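Julel Kositz — consola de luces para salas pequeñas

Equipamiento escénico / Control de iluminación / Consolas compactas

Si haces teatro en una sala de barrio, en un gimnasio de instituto o en un centro cívico con el techo demasiado bajo, esta consola te va a gustar. La Kositz cabe en una mochila, arranca en 19 segundos y se aprende en una tarde de ensayo.

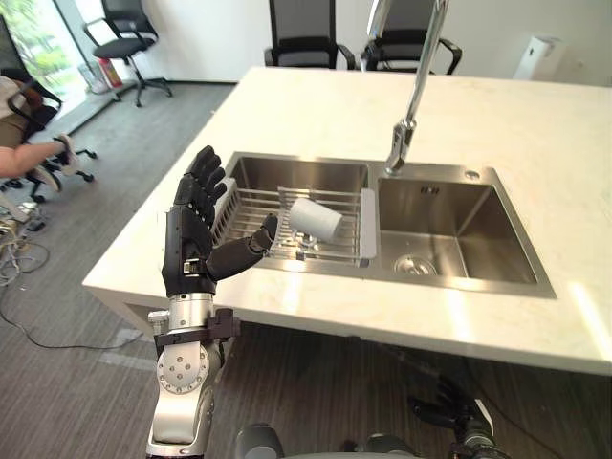
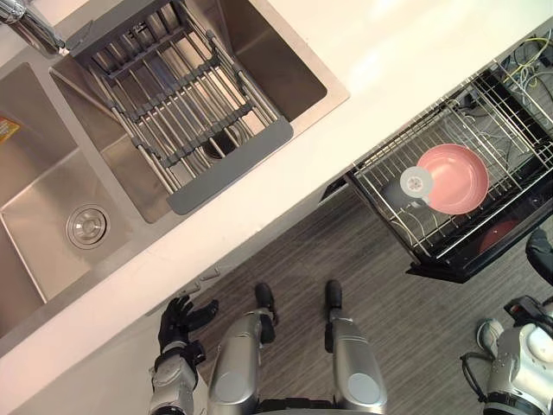 La diseñó Dörte Tiedemann después de muchos años iluminando compañías de gira que llegaban a las cuatro de la tarde y abrían puertas a las ocho. Se nota en todo. Los submásteres están separados lo justo para manejarlos a oscuras, el botón de GO es grande y tiene un clic que se siente con el dedo (¡pero que no se oye desde la primera fila!), y la luz de trabajo baja hasta casi desaparecer. Quien haya operado una función con una linterna entre los dientes sabrá apreciarlo.

Qué trae

Control DMX de dos universos, con salidas de cinco pines en la parte trasera
24 submásteres físicos y un máster general con recorrido largo
Memoria interna para 2.000 escenas, repartidas en hasta 90 espectáculos
Pantalla mate con texto grande
Entrada MIDI y disparo por pedal
4 kilos de peso, sin la funda

Cómo se trabaja con ella

La lista de escenas se lee como un guion. Cada memoria admite una nota larga, así que puedes escribir el pie completo del actor — «cuando Marta deja la maleta» — y verlo entero en pantalla mientras esperas. Los tiempos de entrada y salida se editan por separado, y se pueden retocar en plena función sin que la escena activa pegue un salto. Para comedia es una maravilla: el oscuro llega exactamente con el remate, y si esa noche el público se ríe más de la cuenta, aguantas con el dedo y ya está.

El modo Bolo merece párrafo propio. Guardas el espectáculo una vez, con tus canales ideales, y al llegar a una sala nueva asignas los focos que haya. La consola traduce todas las memorias. Koen Wuyts, técnico de la compañía Delacroix, estuvo de gira con una de las primeras unidades y nos escribió desde la carretera: «En Skivport había la mitad de focos que en el rider y a las siete ya estábamos cenando». De esa gira salió también la función de copiar una escena manteniendo solo el color, que ahora viene de serie y que nosotros usamos a todas horas.

Para quién es

Grupos aficionados, aulas de teatro, festivales cortos, compañías que viajan en furgoneta. Si llevas muchos focos móviles te quedará justa: puede con ellos, pero los efectos de movimiento son básicos y para eso conviene mirar la gama superior. Con PAR, recortes y barras LED va sobradísima.

En la caja

Consola, fuente de alimentación con cable de tres metros, funda acolchada, lámpara de flexo, memoria USB con tres espectáculos de práctica y manual impreso en español (encuadernado en espiral, para que se quede abierto sobre la mesa).

Accesorios compatibles

Pedal de disparo Julel
Maleta rígida con espuma
Tapa antipolvo transparente
Cable DMX de cinco pines, en diez o veinte metros

Alquiler y pruebas

Se puede alquilar por función o por temporada. Las salas y escuelas pueden pedirla prestada para un ensayo general; en julio hay lista de espera por los festivales, así que escribid con tiempo. Las actualizaciones se instalan desde la memoria USB, con la consola apagada y el botón de GO pulsado al encender.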